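Rodholm Hall kitchen and supper room: August walk-through, with comments

Checked by Myrtle Dvorak, with Dexter Achterberg on the ladder. Started 9:15 am. OK means fine, FIX means fix before the next hire, WATCH means look again next time.

Outside and entry

1. Front steps and handrail: OK. The new grip strips are terrific, even in the frost!
2. Ramp: WATCH. Moss is creeping back along the south edge. Stiff broom and a bucket of hot water should do it.
3. Exit sign over the side door: OK. Bright as anything with the new tube.
4. Side door opens fully from inside without a key: OK. Tried it four times, lovely and smooth.

Kitchen

5. Fire blanket: OK. On its hook, tag in date, pull tabs hanging free.
6. Extinguisher by the servery: FIX. Gauge is in the green but somebody has stacked trays in front of it. Trays now live under the bench, please keep them there.
7. Gas shut-off labelled: OK. Dexter's lettering can be read from the doorway, which made my morning.
8. Oven door seal: WATCH. A bit tired at the bottom left corner. The oven still holds its temperature (we baked a tray of scones to make sure, and yes, we ate them).
9. Fridge thermometer: OK. Three degrees at the start and three at the finish.
10. Urn cord: FIX. Outer sleeve is nicked near the plug. Taken out of use and tagged. Pramanik Electrical has the replacement cord on order.
11. Floor mats: OK. Washed, flat, no curled corners.

Switchboard cupboard

12. Meter reading written in the book: OK. 1,992 this time.
13. Safety switch test button: OK. Tripped straight away on all 12 circuits and reset without a fuss.
14. Cupboard clear of stored goods: FIX. Two boxes of bunting and a cricket bat. Moved to the loft the same morning.

Supper room

15. Window latches: OK. The one that always stuck now opens with a finger, thanks to a drop of oil.
16. Heater guards: OK. Tight on the wall, no dust behind them.
17. Tabletops: OK. Run a palm over the whole surface, with the grain and then across it, feeling for splinters and lifted edges. Brown wood hides small cracks, so get your eye down low and look along it as well. 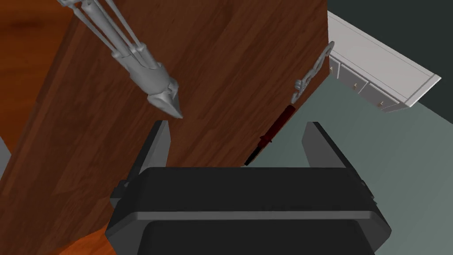 18. Table legs and braces: WATCH. Two bolts needed a quarter turn. Spare bolts are in the Ulton tin on the top shelf.
19. Chairs: FIX. One stacking chair has a split seat and is out by the bins. The rest are in great nick!
20. First aid kit: OK. Restocked with burn gel and the wide plasters. Eye wash is good until next winter.

Jobs still open: items 6, 10 and 19. Dexter has the chair, I have the cord and the trays. Key is back on the hook in the office.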